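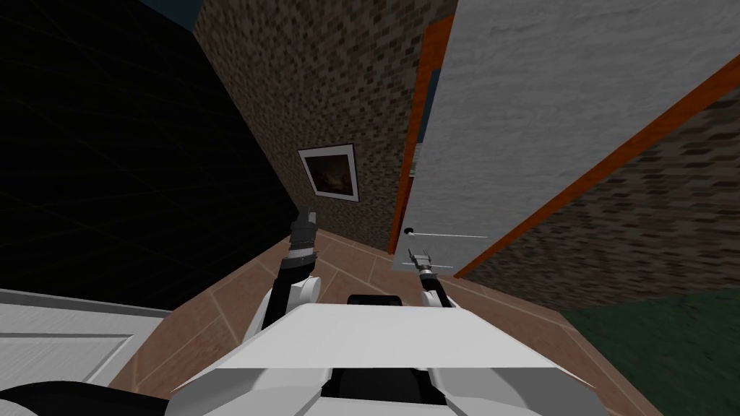
Porte, suite : le repère de la poignée

13 novembre 2022

Depuis la mise à jour de Mudel, la tâche d'ouverture de porte échouait en simulation dans 60 épisodes sur 100. Toujours le même symptôme : l'effecteur droit s'arrête à côté de la poignée, le planificateur déclare la cible atteinte et la pince se ferme dans le vide.

J'ai d'abord soupçonné la cinématique inverse. À tort. En rejouant les consignes articulaires hors ligne, l'erreur de position restait sous le millimètre. Le problème venait de l'arbre des transformations : la pose de la poignée était publiée dans le repère de la caméra, puis convertie avec la dernière transformation disponible au lieu de celle correspondant à l'horodatage de la mesure. Base immobile, aucun effet. Base en rotation, l'écart croît avec la vitesse angulaire.

Le correctif tient en 5 lignes. On interroge le tampon à l'instant de la mesure, et on rejette la détection si la transformation manque. Golshifteh Rezaei a relu le patch et m'a fait ajouter un délai d'attente explicite, faute de quoi le nœud bloquait au démarrage.

Après correction : 91 succès sur 100, mêmes graines aléatoires. Les échecs restants se répartissent entre deux causes. La première est une collision du bras gauche avec le mur de briques quand la base se place trop près ; le modèle de collision de l'avant-bras est une capsule trop courte. La seconde concerne la segmentation : la poignée est petite et sombre, et le masque se vide sous incidence rasante.

Pour la capsule, Oisín Fahy propose de repartir des maillages convexes. Le coût en temps de planification reste à mesurer. Pour le masque, je vais tester un filtre temporel avant de toucher au réseau.

Le code est dans la branche skedwood, pas encore fusionnée. Les journaux des épisodes en échec sont dans le même dossier que la dernière fois.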